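Bastombridge Community Hall
Monthly walk-through, June
Rooms covered: main hall, kitchen, back corridor, games room, store
Marks used: OK, FIX, WATCH, SEE COMMENT

ENTRANCE AND MAIN HALL

1. Front doors open fully from inside without a key. OK.
Comment: The left door still needs a shoulder. The right door opens if you look at it.

2. Exit signs lit. WATCH.
Comment: Sign over the stage is lit but flickers. It gives the stage a nightclub feel that the quilting group did not ask for. New tube ordered from Hilari.

3. Walkways clear. FIX.
Comment: Chairs stacked across the side exit again, 11 high. The notice saying not to stack chairs there was underneath the chairs. Chairs moved, notice raised to eye level.

4. Occupancy card posted. OK.
Comment: It says 77. Please stop writing "ish" after it.

5. Floor free of trip hazards. FIX.
Comment: The tape over the seam by the piano has curled up at both ends. Retape, and this time sweep first. What came up with the old tape was mostly glitter.

KITCHEN

6. Fire extinguisher in place, gauge in the green. OK.
Comment: Somebody had hung an apron on it. The apron is now on the apron hook, where it looks just as good.

7. Range hood filter clean. FIX.
Comment: No. Soak overnight in hot water and degreaser. Wear gloves.

8. Refrigerator at or below 40 degrees. OK.
Comment: Reads 38 on the shelf thermometer. Also contains a tub marked "DO NOT THROW OUT." The contents can no longer be identified. Thrown out.

9. First aid kit stocked. SEE COMMENT.
Comment: Plenty of eye patches and triangular bandages. No ordinary band-aids, the one item anyone here has ever needed. Add two boxes to the shopping list.

10. Outlets near sink have working reset buttons. OK.
Comment: Tested both. The second one took out the coffee maker during the Saturday coffee hour, so the test was noticed.

BACK CORRIDOR

11. Emergency light comes on when test button is pressed. FIX.
Comment: Came on, thought about it, went off. The battery is a Balaskas and the label has faded past reading. Replace before the evening classes start again.

12. Handrail tight. OK.
Comment: Tight since the new screws. The old screws are in a jar on the sill if anyone is feeling sentimental.

13. Electrical panel reachable, three feet of clear space. FIX.
Comment: Reachable by a thin person holding their breath. The folding tables have to go back to the store.

GAMES ROOM

14. Tables steady, no rocking. WATCH.
Comment: The corner table is propped on a folded beer mat. Fine for checkers. Fit a proper foot before anybody leans on it.

15. Lighting good enough to see the edges of furniture. SEE COMMENT. 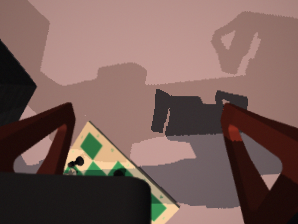 Item 15. Chessboard and overlapping shadows on the pink surface.

Comment: Two requests so far for a brighter bulb, and one for a dimmer one. The form has a box for "good enough" and no box for "under dispute." Leaving it open until next month.

16. Window opens and stays open. FIX.
Comment: Opens. Stays open with the help of a dictionary. Sash cord needed.

17. Extension cords not used as permanent wiring. FIX.
Comment: The cord behind the bookcase has been temporary for roughly 2 years. Unplugged and coiled. If your lamp has stopped working, that was me.

STORE

18. Nothing stored within 18 inches of the ceiling. FIX.
Comment: The nativity camel is over the limit by a head. Lay him on his side, with something soft under the hump.

19. Paints and solvents in the metal cabinet. OK.
Comment: All in, lids on. The Sendano varnish has set solid and now counts as a paperweight. Take it to the county drop-off.

20. Ladder feet and locks in good shape. OK.
Comment: Good ladder. It was borrowed in spring and came back cleaner than it left. Borrower may borrow it again.

CARRIED OVER FROM LAST MONTH

Drinking fountain drip: still dripping. Bucket emptied.
Parking lot pothole: bigger. The cone placed in it can now be seen only from nearby.
Key to the meter closet: found, in the meter closet.

Next walk-through starts at 9 a.m. at the front doors. Bring a flashlight and use the right-hand door.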